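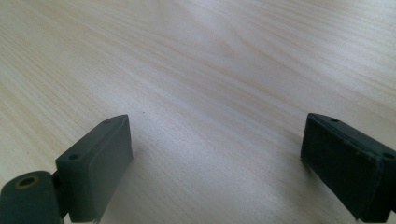 Chapter 4
Clear Surfaces and What They Prove

Most advice on tidying begins with the desk. Clear it, we are told, and clearer thinking will follow. The claim is repeated so often that few writers bother to say where it came from, and fewer still ask what happened to the papers, cups and chargers that used to sit there. Many of them went into a drawer.

This chapter takes a harder look. We start with the Dustham office survey, which collected 1,257 replies and is still quoted as proof that a bare desk makes people work faster. It asked workers how they felt about their desks. It did not time anyone. Tomomi Tanabe raised this problem in her review of the survey, and her objections are set out in Section 2.

Section 3 turns to the home, where a table may be used for meals, bills and homework in one evening. A rule made for offices may be of little use there.

Before you read on, pick a table you use every day. Write down what is on it now, what you would remove, and where each thing would go. Keep your list. You will need it for the Drovgate exercise at the end of the chapter.

Key terms: surface, storage, working set, self-report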